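Open Studios at the Gullent Building, Nodbridge

22 Oct 2023

I've wanted to get inside the old Gullent building for years, and this weekend they finally opened the doors to all 33 studios. I only made it to six of them (I talk too much), but what a day!

First stop was Gedico, a small jewelry workshop up on the second floor. They cast everything themselves in recycled silver, and they let us handle the wax models before they go off to be poured. I had no idea how light they'd be! The ring I fell for was $625, so I put it back very gently and bought a pair of tiny studs instead.

Across the hall, Zacharias makes leather bags on an old treadle machine that sounds like a train going over a bridge. Each bag has a little number stamped inside the pocket. They only make five of each style, and then the pattern gets retired, so if you like one you'd better speak up. I asked how they choose the colors and got a wonderful long answer about walnut dye, rain and patience.

I also loved the print room, where you could pull your own card for a dollar. Mine is crooked and it's on my fridge.

Bring cash, wear flat shoes, and go early if you want to talk to the makers, as the stairs get packed after lunch. The next open day is in February and I'm already saving for that ring.

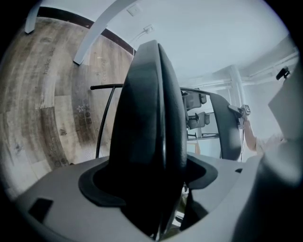

Posted by Hallie Brandvold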